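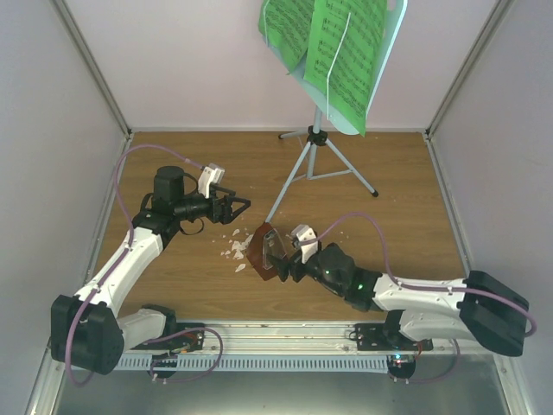

Visit to Fandell, January

Three of us went: Leobardo Cervantes from facilities, Maribel Taipe from purchasing, and me. We have money set aside for one two-arm bench cell this year, and Fandell was the second supplier on the list after Kosska. I wanted to see a cell doing untidy work before we signed anything.

Chaminda Fakir met us at the door and took us straight to the demo room. The cells there are built small. Both arms sit on one rail along the front of a wood-top table, with walls on the other three sides. Leobardo liked that. Our room at Barrera has a column in the wrong place, and anything that needs access from the back is out.

The task was clearing a table with a music stand and sheet music on it. I had asked for something close to our returns bench, where rental gear comes back in all shapes. A music stand is a fair test. It has thin legs that go in every direction, and folded up it is a different object altogether. Paper is harder again.

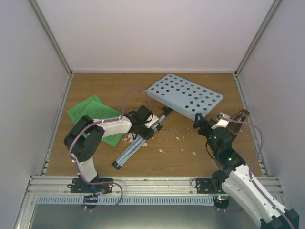 Clearing the table at Fandell: left arm over the folded stand, right arm holding a corner of the perforated tray.

Maribel spent most of her time on the quote. The points she wrote down:

The base price covers the arms, the rail and the controller. The table and walls are a separate line, and we could build those in our own shop.

Grippers are priced per pair. Chaminda suggested holding 2 spare sets of fingers. We would budget for that from the start, as small broken bits on the table are part of life on a returns bench.

Cables are treated as a wear part. They run along the outside of the arms, so a change should be a short job, but Leobardo wants to see one done.

Training is 30 hours, on site, and can be split over two visits. Yatziri Becerra would take it for us.

The service plan is 996 dollars a year per cell. Kosska's is cheaper but leaves out travel.

Shipping weight is 145 kilos crated, so it will go up in our freight elevator without special handling.

We did not get a straight answer on lead time. Chaminda said it depends on the motors and promised a date in writing. I also asked about dust and crumbs getting into the rail, and he will send the cleaning instructions.

Lunch was in their canteen and was good.

Jaqueline Cortés has asked for a recommendation before the budget closes on 14 February 2019. Mine is to buy one cell, build the table ourselves and take the service plan for the first year only. Leobardo agrees – Maribel wants the lead time first, and she is holding the purchase order until it comes.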